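3.2 Tables as left

Households in the Panganiban survey were asked on a Friday to clear a table "as usual." We had allowed 8 minutes. Most participants were done in about 2 and spent the remainder telling us how tidy they normally are.

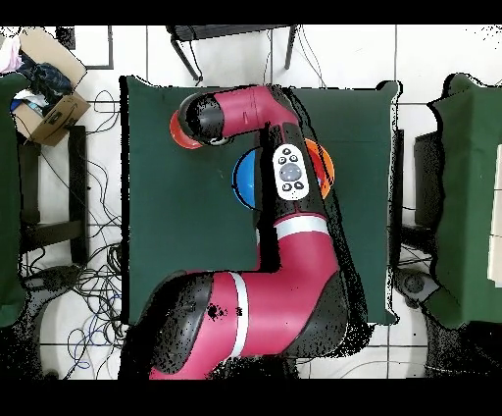
Figure 2. Rounded pieces on a cloth-covered table.

Clearing, in our coding, ends when a participant stops moving things, whatever the table looks like by then. Earlier work on the Ratance scale assumed a bare surface, a condition we met mainly in the homes of people expecting guests. Small groups of colored objects gave our coders the most trouble. The blue and orange pieces on the green cloth in Figure 2 could pass for a display or for things put off until December, and our coders argued both sides with some warmth. We scored such groups as "resting" and moved on to the chairs.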